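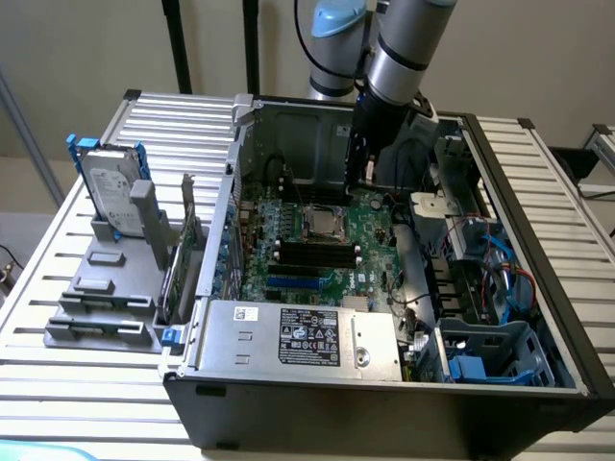
Dell tower on its side, panel off, on the slatted table.

March 19, 2021

Second tower from the Todorcombe batch. Ekow Quartey wants these stripped for parts and thinks we can get through the lot by the end of the month. I doubt it. The Mustham sheet allows two minutes for opening up and getting the memory out, and I'd like to meet whoever timed that.

The supply sits flat over the front part of the board, so it should come out first. The sheet has it last. I've pencilled the order the other way round and will argue it with Pillay on Monday.

Memory slots: black, white latches at the ends. Push both latches fully open before pulling anything. We broke two in November by being clever about it.

Socket still has its bracket and lever. Kemer say they'll pay more for boards with the bracket left on — they said that last time too, and the invoice showed no difference. Leave it on anyway.

Not convinced by the "nearly 3,000 hours" written on the job card either. Where did that come from? No one here has booted it.

To do: ask Ekow for the source of the hours. Find the short screwdriver. Bag the cables by tower and write the number on the bag, not on a sticky note.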